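Setting up and clearing a wooden chess set from a tray
Work sheet 9, revised 29 November 2020

Covers table preparation, board orientation, order of placement, mid-game storage of captured pieces, and return of the set to its box. Applies to the Inga sets with the 46 mm square. For the roll-up boards, use sheet 2.

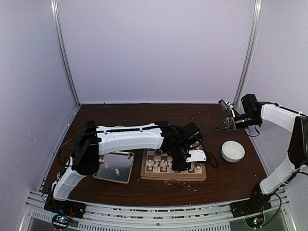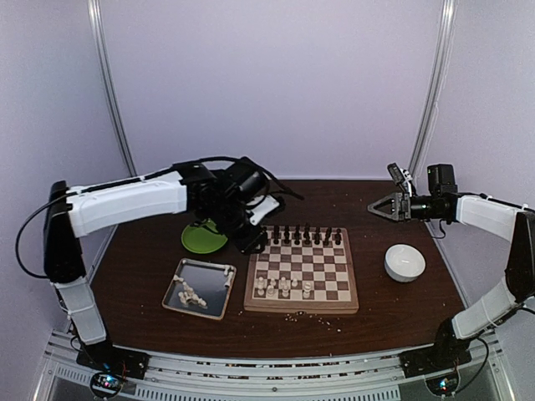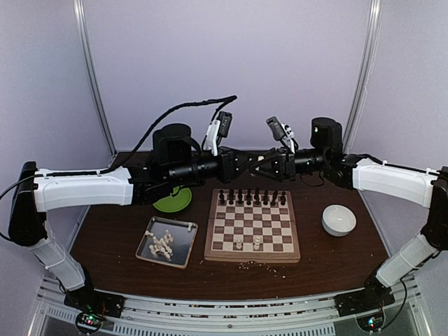
Cletthorpe Chess Club, Equipment Section

Scope

The procedure assumes one player or helper working from the near side of the table, with White nearest. It can be done by two people, one per color, in which case the steps for Black and White run at the same time and only the final check is shared.

Items needed

Board, wooden, framed
Full set, 32 pieces, plus the two spare queens if the set has them
Shallow tray with a raised edge, one per table
Soft brush, 1 inch or wider
Dry cotton cloth
Box with divider

Any tray will do if the edge is high enough to stop a piece that rolls. A tray with a smooth bottom is easier to wipe, but pieces slide on it when it is carried. The first and second pictures both have the tray at the left of the board, with a dark reflective surface under the white pieces. On a surface of that kind, set pieces down on their felt and keep the tray level when moving it.

1. Clear and clean the table

1.1 Remove cups, plates and food from the area where the board will stand. Items that must stay on the table go outside the reach of either player's sleeve. A bowl to the right of the board, as in the second picture, is acceptable if there is a hand's width between the two.

1.2 Brush the table before the board goes down. Brush toward yourself and catch what comes off in the cloth. Grit under a wooden frame scratches both the frame and the tabletop, and a single crumb under one corner is enough to make the board rock.

1.3 If crumbs appear after the board is down (see the strip of table in front of the board in the first picture), do not sweep them along the frame. Lift the near edge slightly, brush away from the board, and lower it again. With pieces already standing, leave the board where it is and pick the crumbs up with a folded cloth.

1.4 Do not use water or spray polish near the board. The veneer on the older boards lifts at the joints.

2. Place the board

2.1 Hold the board by the frame, one hand on each side. Never lift by one corner.

2.2 Set it square to the near edge of the table. Leave room in front for a scoresheet, and room at the left or right for the tray.

2.3 Turn the board until each player has a light square at the right-hand corner. On the boards with no printed coordinates this is the only guide. On boards with coordinates, check the corner square anyway; two of the Uvholm boards were printed with the letters on the wrong sides and are still in use.

2.4 Press lightly on each corner in turn. If the board rocks, go back to 1.2. If it still rocks, the frame is warped. Put a slip of card under the high corner and write the board number in the fault book.

3. Empty the box into the tray

3.1 Tip the box slowly, with its edge resting on the tray. Do not pour from a height. The knights' ears and the king's finial are the parts that break.

3.2 Take one color at a time. With both colors in one tray, sorting takes longer than placing.

3.3 Pieces may lie on their sides at this stage. There is no need to stand them up in the tray, and a heap in one corner leaves space to pull out the piece wanted. Set the kings and queens apart from the heap, as they go down first.

3.4 Check each base as it is picked up. Loose felt goes in the envelope with the set number on it. Do not throw it away. A piece without felt can be used for the session but should go to Ketill Mogensen afterward.

4. Order of placement

Place from the center outward on the back rank, then place the pawns. A hand reaching over standing pawns to put down a rook will knock something over sooner or later.

4.1 Black, far side

Queen on the dark square of the middle pair (d8)
King beside her (e8)
Bishops on c8 and f8
Knights on b8 and g8
Rooks on a8 and h8
Pawns on the whole of the seventh rank, starting from the side farther from your working hand

4.2 White, near side

Queen on the light square of the middle pair (d1)
King beside her (e1)
Bishops on c1 and f1
Knights on b1 and g1
Rooks on a1 and h1
Pawns on the whole of the second rank

Do the far side first. In the second picture the black pieces stand in two rows along the far edge and the white group at the near edge is short of a full set, with more white pieces in the tray. Working in this order means the arm does not pass over finished rows.

4.3 Hold each piece by the upper half and lower it straight down. Sliding a piece into position drags the felt and leaves a line in the finish over time. The pawns can be held by the head.

4.4 Center each piece on its square. On a 46 mm square there is enough clearance on all sides to judge this by eye. No ruler is needed.

4.5 Knights face forward, toward the other side. Players may turn them once seated.

5. Final check

Go through the list with the board viewed from White's seat.

Light square at the right-hand corner
White queen on light, black queen on dark
Kings facing each other on the same file
Queens facing each other on the same file
Eight pawns per side
Tray empty, or holding only spare queens

The most common fault is king and queen exchanged on both sides at once. The position then looks even and is easily passed over. It always shows in the queen's square color, so that line in the check should not be skipped. The second most common fault is a board turned a quarter turn, which the corner square shows.

If a pawn is missing, look first in the box lining, then under the tray. Replacement pawns for the Inga set are in drawer 899, sorted by color. The Cladetis pawns in the same cabinet are close in height but have a wider base and should not be mixed in.

6. Setting up part of a position

For endgame practice only a few pieces are required. The steps change as follows.

6.1 Clean and orient the board as in sections 1 and 2.

6.2 Put down the kings first, then the other pieces, then pawns. Read each square aloud from the sheet if two people are working.

6.3 Keep unused pieces in the tray and off the board margin. Pieces parked on the frame get counted as part of the position, or get pushed off it.

6.4 For drills with one side nearly complete and the other reduced, set the fuller side first. The third picture has a row of black pieces on the far rank and two light wooden pieces near the near edge, the right one slightly taller than the left. Where two pieces of similar height stand close together like this, confirm which is which before starting the clock.

7. Captured pieces

7.1 Captured pieces go in the tray, or on the table beside the board on the capturing player's side. Choose one method per table and keep to it.

7.2 Stand captured pieces up if the tray has room. They can then be counted without handling, which matters when a position is being rebuilt after a knock.

7.3 Keep a captured queen where it can be reached. It will be wanted at promotion. An upturned rook is not accepted as a queen in club games.

8. Clearing

8.1 Clear in the reverse order: pawns, then rooks, knights, bishops, queens, kings. One color goes fully into the tray before the other is touched.

8.2 Count to sixteen for each color as the pieces go from tray to box. Spare queens are extra to the count and go in the small compartment.

8.3 Place the heavier pieces at the bottom of the box, bases outward, and the pawns on top. Kings go in last, lying along the divider.

8.4 Wipe the board with the dry cloth, moving along the grain of the frame. Look along the surface against the light for dents and note new ones in the fault book.

8.5 Wipe the tray on both faces. Store it upright behind the boards.

8.6 Brush the table once more before the next board is put down.

Storage

Boards are stored flat, playing surface up, with a sheet of felt between each. The cupboard door stays open a finger's width in May and through the summer. Do not place boards on the radiator shelf at any time of year.

Changes in this revision

Section 6 added. Step 3.3 reworded after questions about whether pieces must stand in the tray. Drawer number corrected in section 5. Step 8.3 now puts the kings in last; the earlier sheet had them at the bottom, where three crosses were broken.

Corrections to Hanne Ladefoged, Equipment Section. Give the sheet number and the step.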